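Les machines et le rangement de la maison, on en est où ?

Flurina_Kaufmann
Membre, novembre 2023
Bonsoir à tous ! Chez nous le billard finit toujours en débarras : câbles, chiffons, billes au milieu, et je me demandais (en soupirant un peu) si une machine saurait trier tout ça un jour.

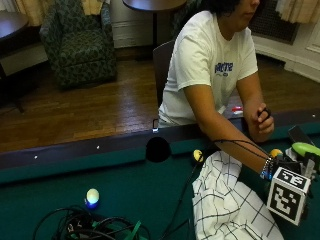
Le tapis, côté câbles.

hubmann14
Bonsoir Flurina, et merci, ça me rassure sur mon garage ! Pour moi on y est presque. L'aspirateur de ma mère se débrouille seul depuis mars, alors ramasser une bille, franchement, ce n'est pas sorcier.

Senga Imrie
Une bille, d'accord, mais un tissu en boule, cher Hubmann ? J'ai passé quatre ans à l'atelier de Clarkow, et tout ce qui est mou nous rendait fous : ça n'a jamais deux fois la même forme.
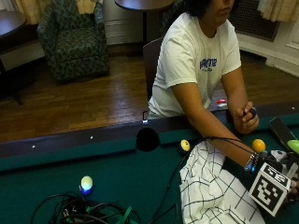

Et je ne parle même pas des câbles, qu'on démêle au doigt, en tirant un peu, en relâchant, sans trop y penser.

hubmann14
Je maintiens ! Dans 8 ans, on en rira.

Flurina_Kaufmann
Je penche plutôt pour Senga, pardon. Une main tient la bille, l'autre fait tout autre chose, et on ne s'en rend même pas compte. 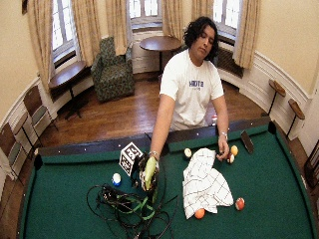

Photo : F. Kaufmann
Bon, en attendant, quelqu'un a-t-il une bonne boîte à câbles à me conseiller ?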